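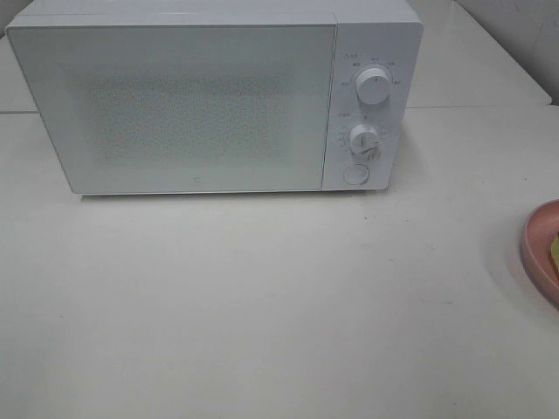
Wichai Klinhom asks whether the inverter can be left on all week so that the kitchen outlets are ready when guests arrive. It can, but standby draw comes out of the battery day and night, and in winter the panels may not make it up. Switch the inverter off whenever the cabin is going to be empty overnight. The fridge runs on its own direct circuit and is not affected.

## 5. Kitchen circuit and inverter

This section covers the Tondby inverter, the kitchen outlets and the load limits that apply to both. Battery maintenance is in the next section. The generator has its own booklet, kept in the drawer under the switchboard.

### Before you start

- Check that the Zarex battery monitor is lit. A full bank reads 297 Ah.
- Check that the isolator beside the battery box is in the ON position.
- Unplug anything left in the kitchen outlets.

**Caution:** Do not open the battery box to look for a fault. Only a licensed electrician may work on the cabling behind the isolator.

### Starting the inverter

1. Turn the inverter's rocker switch to ON.
2. Wait for the green light to stop flashing. If it turns amber, go to "Faults" below.
3. Reset the safety switch marked KITCHEN if it has tripped.
4. Plug in the appliance you need and turn it on at the wall.
5. Watch the monitor while the appliance starts. The reading will jump and then settle.

There are 4 outlets on the kitchen circuit and they share one limit. Moving a plug from one outlet to the next makes no difference to the load.

### One heating appliance at a time

The kettle, the toaster and the microwave each take a large share of what the inverter can supply. Any two together will trip it. The same goes for the hair dryer, even when it is plugged in at the bathroom, which is fed from the kitchen circuit.

1. Finish with the first appliance and turn it off at the wall.
2. Wait for the monitor reading to drop.
3. Turn on the second appliance.

Laptops, phone chargers and lamps can be used at any time.

**Note:** The figure printed on the front of a microwave or in its brochure is usually cooking output. The draw on the inverter is higher. Read the input figure on the rating plate before bringing in a replacement. 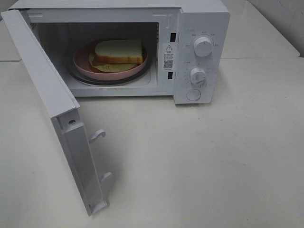 Prys Ellis would rather see guests boil water on the gas ring and leave the kettle in the cupboard, and has found the battery lasts well into a second cloudy day that way. We agree with this for the months from June until spring. In summer, with the panels in full sun by mid-morning, use whichever you like.

### Cloudy weather

The Lehner panels still charge under cloud, only slowly. When the monitor shows the bank below half:

1. Turn off the inverter between meals.
2. Cook on gas.
3. Charge phones and torches during daylight.
4. If the reading keeps falling, start the generator and let it run until the charger light changes — do not stop it early.

### Faults

**Amber light, no alarm.** The inverter is overloaded. Turn off everything in the kitchen at the wall, wait 5 minutes, then start again from step 1.

**Red light and alarm.** The battery is low or the inverter is too hot. Turn it off, clear anything stacked against the vents and run the generator.

**No light.** Check the isolator. If it is ON, leave the system alone and ring Cremilda Cavalcanti on the number inside the pantry door.

**Outlets dead, green light showing.** The safety switch has tripped. Reset it once. If it trips again, unplug everything and add the appliances back one by one.
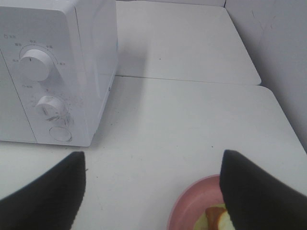
*Microwave control panel: two knobs and a button.*

### Leaving the cabin

1. Turn off all kitchen appliances at the wall and unplug them.
2. Turn the inverter off.
3. Leave the isolator ON so the panels can keep charging.
4. Write the monitor reading in the logbook.

If the cabin will be empty for more than 14 days, empty the fridge, switch off its circuit and prop its door open.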